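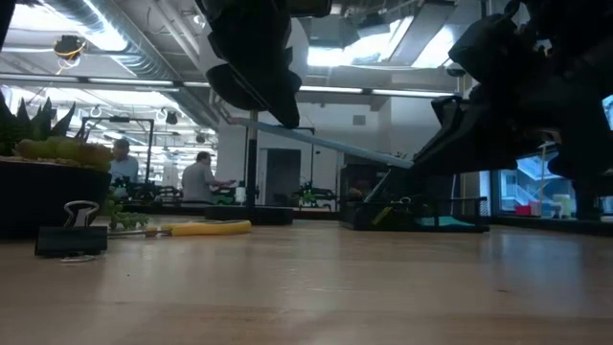 Villanueva Bookkeeping started with Osvaldo Marino, a box of other people's receipts and a borrowed desk above the Tostis bakery, and we have been looking after the books of small local businesses ever since. Osvaldo had spent 17 years in the accounts office at Ruken before he decided he would like to know his customers by their first names (and their dogs' names too, when there are dogs). We still do a good part of our work with paper, so you'll find a black binder clip on the wooden table next to the succulents, and you are very welcome to use it if your folder has come apart on the way over! Plenty of folders do, especially in April.

These days we look after 78 businesses, most of them within 20 miles of our front door on Kudham Street. There are hair salons, a couple of roofers, a piano teacher, a family that repairs boats, and more coffee shops than we would ever have guessed one town could hold. Some of them come to us every week with a tidy envelope, and some of them come twice a year with a grocery bag, and we are just as happy to see the grocery bag.

We handle monthly bookkeeping, payroll, sales tax filings and year-end reports, and we will sit down with you to go over what the numbers mean in plain words, for as long as it takes. If you've fallen behind, please don't be embarrassed about it. Our longest catch-up job covered six years of a landscaping company's records, and the owner is still with us and still sends a pie at Thanksgiving.

Your first meeting is free and usually runs an hour, though Osvaldo does like to talk, so you may want to leave yourself a little extra time. Call ahead or stop in and ask at the front. Parking is behind the building, and the 2 spaces closest to the door are ours.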